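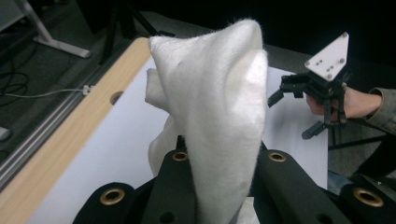
ATTHORPE, 6th May — Lovville, the household goods shop and workroom on the river side of town, will run six Saturday sessions this winter on putting cloths away. It makes no promise that anyone who comes will end up with a tidier house.

The sessions are called Cloth and Box. They cover the small stuff: tea towels, face washers, cleaning cloths, the odd bit of fleece that never had a proper home. Each one runs for two hours at a plain table with a box on it, and people are asked to bring their own cloths, ironed or not.

Lovville has sold storage boxes for years and has grown doubtful about the way they are talked up, including in its own past catalogues. A box costs money and takes up a shelf. Whether it saves any time is another matter, and the shop would like to see some proof before it says so again.

"We used to print 'a calmer home' on the swing tags," said Maarten Kramer, who owns the business with Femke Jansen. "I can't tell you what that was based on. I think I wrote it in the car."

Most of the first session goes to the question of folding. The popular advice is that every cloth should be folded into a neat upright packet and stood on its edge, colours together. Lovville's view is that this works well enough for a stiff cotton tea towel and poorly for anything soft and fluffy, which slumps, sheds bits and takes up more room than it did before you started. For those, dropping the cloth in loose may be just as good. Participants will try both and can make up their own minds.
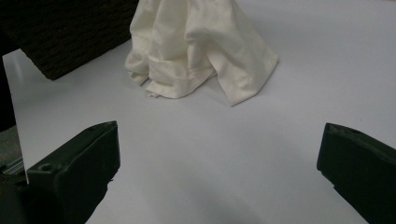 The second point of doubt is the lid. Boxes with lids look better in a shop, and Lovville sells more of them. Femke Jansen expects that most people stop using the lid within weeks and start leaving things on top of it.

"I've got one at home and the cloths live on the lid," she said. "There's nothing much inside. I couldn't say what's in there, I'd have to look."

The dark brown textured finish that has been everywhere in home shops these past few seasons will also get a going-over. It hides marks. It may also hide dust, and a rough weave can catch on loops and hems if you drag a cloth across it. The session notes suggest lifting the cloth clear of the rim and lowering it in from above, then letting go once the bulk of it is past the edge. That sounds too simple to write down. Staff have watched enough customers shove things in sideways to think it worth a paragraph.

Lovville has also had a look at the Sostinura method, a seven-day home course several customers have asked about. The shop has no quarrel with anyone who likes it. It does question the part where every cloth in the house is heaped on one table before sorting starts. In a small flat with one table, that means no dinner until the job is done. Cloth and Box works through one shelf at a time and leaves the rest of the cupboard alone.

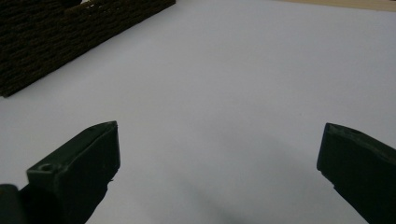 White tabletop in the Lovville workroom, Atthorpe. Photo: Lovville

The choice of a white table has been argued over. It makes lint easy to spot, and a cream cloth can be hard to tell from a white one until the two are side by side. It also makes everybody's washing look a bit grey. Maarten Kramer wanted timber. He was outvoted, and would like that noted.

A printed guide goes with the sessions. The first run is 500 copies, free to anyone who walks in, and it has no before-and-after pages. The guide lists which kinds of cloth were tried, how they were put away and what staff thought of the result, including the results that were no good. Microfibre gets a rough time. So does the shop's own divider insert, which has been marked down and will not be reordered.

Copies will also be left at the Timmermans hardware counter in the main street, next to the paint cards.

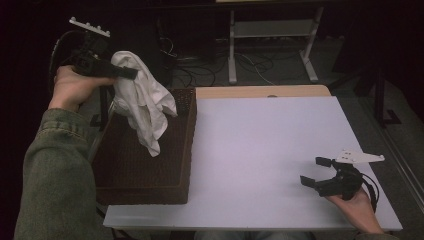

Places cost $50 for the full set of sessions, tea included. There is no single-session price for now. Anyone who drops out after the first one can have their money back, less nothing, and need not give a reason. Boxes will be on the table to use and there is no pressure to buy one. Participants who already own a box they dislike are welcome to bring it in and complain about it.

Lovville will ask everyone who attends to report back in October on whether the cloths are still where they were put. The replies will be posted in the shop window, good or bad. The owners are not expecting a landslide.

"If 3 people tell us it stuck, I'll be pleased," said Femke Jansen. "I'd want to see the cupboard, though."

Bookings can be made at the shop counter during trading hours. The workroom is at the rear, up one step, and the side gate is wide enough for a pram or wheelchair by way of the ramp.

Media contact: Femke Jansen, Lovville, Atthorpe. Interviews by arrangement, mornings preferred.

ENDS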